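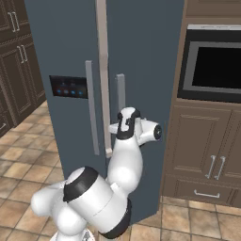 Speaker notes – Looking after the door-opening cell
Cinzia Santoro, Kinthorpe, 8 Feb 2019

Slide 1. Introduce myself and Cayetano. He wrote the contact model, questions on friction go to him.

Slide 2. Scope. One simulated cell: white arm, kitchen, refrigerator with vertical bar handles. No policy results today. Setup and upkeep only.

Slide 3. Base placement. The arm base is fixed to the floor in front of the refrigerator. Move it and every stored approach pose is wrong. We keep the base transform in one file, and the Wiria loader reads it at startup. Do not edit it in the scene tree – the loader overwrites the change without a warning.

Slide 4. Handles. Each has its own grasp frame. Check three things after any change to the kitchen model: frame origin on the bar axis, approach direction normal to the door, finger clearance to the neighboring handle. The last one fails most often. Long and short handles sit close together, so a wide-open gripper can touch both.

Slide 5. Hinge repair. In June the doors began to drift open with no load. Cause: joint damping was dropped when the Dumlao exporter rewrote the file. Damping restored by hand, then a drift test added. The test runs 2000 steps with the arm parked and fails on any door motion.

Slide 6. Gripper contact. Old finger mesh had 2937 triangles and the solver jittered on round bars. Replaced with 2 convex boxes per finger. Show plot, pause here.

Slide 7. Routine. Drift test on every commit. Full grasp check, 200 resets, before a release tag. Logs go to the Groten share.

If short on time, skip 6. Cayetano takes the solver question.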